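Horside Assembly Cell – Incident Review Meeting
Minutes

Date: 15/09/2022
Place: Kneath building, upstairs meeting room
Present: Feven Gashaw (chair), Mulugeta Kahsay, Getachew Tefera, Ching-wen Tsang
Apologies: Berhanu Kahsay
Minutes taken by: Getachew Tefera

1. Minutes of the last meeting

Agreed with one correction. Item 4 should say that the spare gripper fingers were ordered in June, and that the order was confirmed by Stakness the same week.

2. Matters arising

The new lock for the tool cabinet has been fitted. Keys are with Feven and Mulugeta.

The request for a second teach pendant is still with purchasing. Feven will chase it.

3. Incident on the insertion task

Mulugeta went through what happened. The arm was running the peg insertion program under the new controller settings. On cycle 109 it came down on the plate before the peg was lined up and kept pushing. The force limit should have stopped it and did not. The plate turned on the table, the peg housing cracked, and the arm stopped only when Ching-wen hit the emergency stop. Nobody was inside the marked area and there were no injuries.

The log shows the force reading frozen at the same value for 72 control steps before contact. The controller treated the old value as a good one. Ching-wen said the sensor cable had been moved two days earlier to make room for the new clamp, and the connector was found not fully seated. Mulugeta's view is that the cable caused the dropout, but the software should not have gone on moving without a fresh reading. The meeting agreed that both need fixing.

Feven asked why the dropout had not shown up in simulation. Mulugeta answered that the simulated sensor never misses a reading, so the check for old data was never used. He has now added a dropout to the model and can get the same early contact every time.

Getachew asked if the skewed plate made things worse. Ching-wen said the program takes the plate angle from the vision step and had the right angle on every cycle she checked. She does not think it played a part, though the runs should still cover it.

Mulugeta put the simulated cell on the screen, with the arm folded down beside its base and the plate set at an angle on the table with the red frame on it.

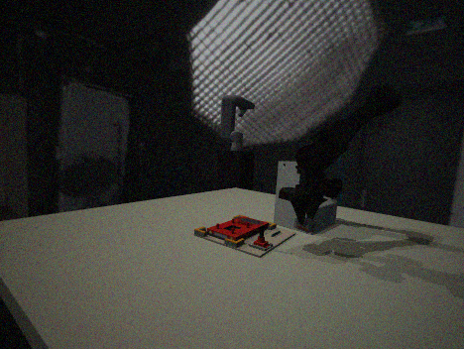 4. Changes to the controller

Mulugeta proposed the following, and all were agreed:

– Any force reading older than five control steps counts as a fault, and the arm holds position.
– After a hold, the program does not start again by itself. A person has to look at the cell and reset it at the panel.
– Approach speed over the plate is cut by half until further notice.
– The force limit is tested at the start of each shift by pressing on the test block, and the result goes in the cell log.

There was some discussion of the second point. Getachew was worried about lost time on overnight runs. Feven said overnight runs are off anyway until the review is closed, and the point can be looked at again then.

Before the real arm runs the program again, the new version has to get through 500 simulated insertions with dropouts at random times and the plate at different angles. Ching-wen asked that any run ending in a hold be kept and looked at by hand, even if the hold was correct. Agreed.

5. Hardware and cabling

The force sensor cable has been put back on its old route. The connector now has a locking collar. Ching-wen wants a strain relief clip at the wrist as well and has asked Prurnurport for a price.

The cracked peg housing has been replaced from stock. The old one is in a labeled bag in the tool cabinet and should not be thrown out. The gripper fingers were checked and show no damage.

Cell 2 has the same cable run. It stays off until the connector has been checked.

6. Reporting

The incident is logged as report 2489. Feven has sent the first part to the site safety office. The second part needs the sensor log, the simulation results and a signed statement from Ching-wen. Feven noted that the first part gives the cause as "operator setup", and she will ask for that to be changed to "under review".

7. Actions

Mulugeta Kahsay – finish the stale reading check and start the simulated runs.
Ching-wen Tsang – check the connector on cell 2; write statement for the report; follow up on the strain relief clip.
Getachew Tefera – add the force limit test to the shift start sheet and put a copy at both cells.
Feven Gashaw – correct the cause on the report; chase the teach pendant.
Berhanu Kahsay – review the controller change before it goes on the arm. Feven to let him know.

8. Any other business

Getachew said the floor tape on the cabinet side of cell 1 is lifting. He will replace it this week.

9. Next meeting

Next Thursday, same room, or sooner if the simulated runs turn up a new fault. Cell 1 stays locked out until then.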